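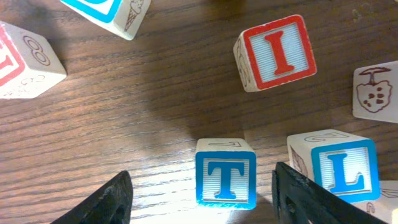

Alphabet blocks on a wooden table.

Slide 1 – Title
Thanks to Jaruwan Suksawat for the booking data. Scope is vacation rentals and small inns in Zamudio, shoulder season only. Hotels with more than 40 rooms are excluded.

Slide 2 – Sample
3,479 completed stays. Of these, 1,954 were booked through a third-party site and the rest direct. Cancellations were removed before the split. If asked: no-shows count as cancellations.

Slide 3 – Total price
Compare the amount paid, including cleaning fee and local tax. Nightly rate alone is misleading on stays of one or two nights, where the cleaning fee is a large share of the bill. Pause here for the chart.
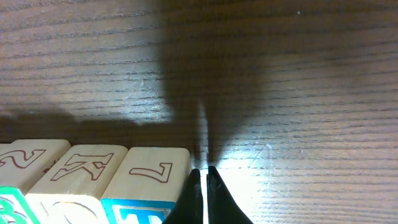 Slide 4 – Length of stay
1,656 stays were three nights or longer. The fee is flat, so cost per night drops with each added night. Kai-wen Fang has the per-property table – refer questions to her after the session.

Slide 5 – Refund terms
Prutton and Barkus listings use different cutoff times. Prutton counts from check-in, Barkus from midnight local time. Read both definitions aloud.

Slide 6 – Open items
October data still missing for two inns. Pet fees not coded. Emiliano Sandoval is checking whether parking was billed separately.

Questions, then hand over to Damián Bermúdez.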